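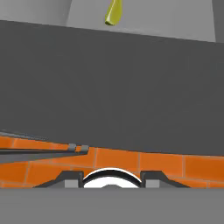 **To:** chores-and-machines list
**Subject:** Re: Can any of them do a kitchen yet?

Replying to the earlier message in pieces. My answers are under each part.

> I run the back end of a small bakery café and I keep getting mail from people selling arms. Before I spend a day going to a demo, I'd like to hear from somebody who has worked with them. Can any of these machines clear a counter, put things in a drawer and wipe down at the end of the night? I don't care how it does it.

In a fixed spot, with things it has been trained on, yes for some of that. In your back room at closing, no. I wouldn't plan a shift around it this year.

I've spent the last 3 months running kitchen chores at Oltik, nearly all of them in simulation. The task list is dull on purpose: open a drawer, close a drawer, pick up a thing from one side and put it on the other, turn a faucet handle, push a pan back from the edge. We train a policy, then run it on layouts it hasn't had before. Different counter heights, different cabinet fronts, different tile, objects moved.

Our last full run was 423 trials. It finished the chore in 115 of them. That is with a time limit, and with "finished" meaning the thing is where it should be and nothing else got knocked over. If you drop the part about knocking things over, the number goes up, but I don't think you would drop it in a café.

Drawers and doors were the best of it. Anything with a handle that sticks out and moves one way is in decent shape. Picking up was worse, and putting down was worse than picking up. A lot of failures were the gripper letting go a little too high or a little too far over. In a simulator the object bounces and the trial is marked failed. With a stack of side plates you would have a different evening.

> The video I was sent shows one loading a dishwasher with no help. Is that real?

It may well be real. I'd ask four things about it:

- How many tries did they record to get that one?
- Is the video sped up?
- Had it been trained in that same kitchen?
- Who put the dishes out, and were they in the same places each time?

I asked Pruvar those questions in March about a similar clip. They were straightforward about it, and I give them credit for that. The kitchen was their own, the rack was always in the same position, and a person reset everything between runs. It was still good work. It just wasn't the chore you have, where someone has left a whisk in a pitcher and put the pitcher on top of the bread knife.

> We'd be looking at one arm on a rail over the prep table. Is that enough or do you need two?

One arm is enough for moving single items. Two fingers that open and close will pick up more than you'd think: mugs, boxes, fruit, most utensils if they lie flat. They're poor with wide plates, anything thin lying flush on the counter, cloths and bags. Wiping can be done with a pad fixed to the tool, but then you have to change tools, and the changer costs money and takes up room on the rail.

Also check what the camera can see. If it's mounted on the wrist, the gripper takes up the bottom of the view all the time, and things higher up or off to one side go out of view as the arm comes down. Our policy did noticeably worse when the target was only partly in view at the start. A second fixed camera helped. Put that in your list of questions for the seller, along with who cleans the lenses.

> Would it be any use on the production side instead? We box a lot of the same thing.

Yes, I'd look there first. Same box, same item, same height, all day. That kind of work has been done by machines for a long time and you don't need anything clever for it. Plenero has a boxing cell that goes on a bench and I've watched it run for a couple of hours. It jammed twice, both times on a box that hadn't been folded square. Someone has to be near it, but that person can be doing something else.

Work out how many boxes you do before you call them. At 22 an hour it won't pay for itself. At several times that, it might.

> My partner says wait two years. Reasonable?

Reasonable for the kitchen part. I don't know if it will be two years or more than that. The sim results have improved since we started, but the move to real hardware takes a cut out of them each time, and we haven't done enough real runs for me to give you a number I'd stand behind.

If you do go to the demo, take a bag of your own things. A sheet pan, a wet cloth, a couple of the awkward lids. Ask them to put those on the counter and start it without moving anything. How they respond to the request will tell you a fair amount before the arm does anything.

The Nwankwo test list that was posted here a while back is a good place to get more chores to ask about. It's written for homes, but the counter and sink sections carry over to a café. I can resend it if the archive link is dead.

We're starting another round next month with more clutter on the counters. I'll post the counts when it's done, including the failures by type.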